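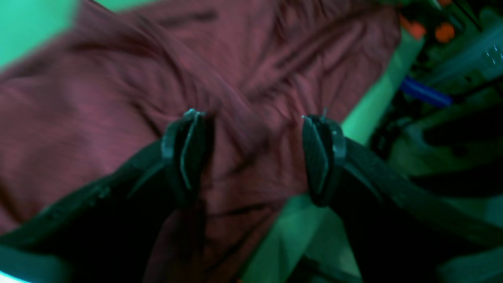
Quiénes somos

Fesora nació como un club de wargames de salón, con una mesa prestada y dos ejércitos a medio pintar, y con los años se ha convertido en la tienda, taller y pequeña editorial que es hoy. Seguimos en el barrio de Bastos, en un local de 8 mesas donde se juega casi todas las tardes (y donde siempre hay alguien dispuesto a explicarte las reglas, aunque a veces se alargue un poco).

Lo que más nos ilusiona es Plomano, nuestro propio juego de escaramuzas. Transcurre en Grutis, un mundo de cavernas inundadas por cuyos puentes se pelean cinco hermandades de soldados. El reglamento ya va por las 440 páginas, contando el trasfondo, los mapas y las listas de unidades, y el catálogo de miniaturas llega a 462 referencias, todas esculpidas y fundidas en casa.
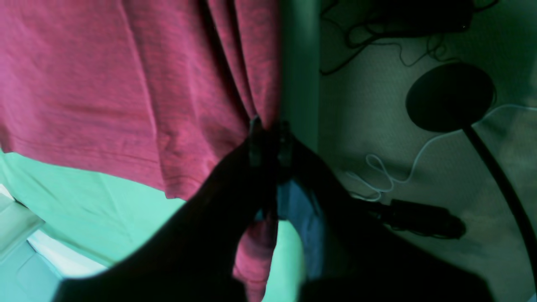
Tela rosa rojiza con los pliegues recogidos en un punto.

En el foro de Plomano participan unos 1660 jugadores que prueban cada regla antes de que la imprimamos, y que nos discuten hasta la última coma, ¡y menos mal! A ellos les debemos que los Barqueros de Grutis sean por fin una facción jugable.

Si te apetece conocernos, pásate por la tienda. No hace falta traer ejército: en la vitrina de la entrada tenemos varios para prestar.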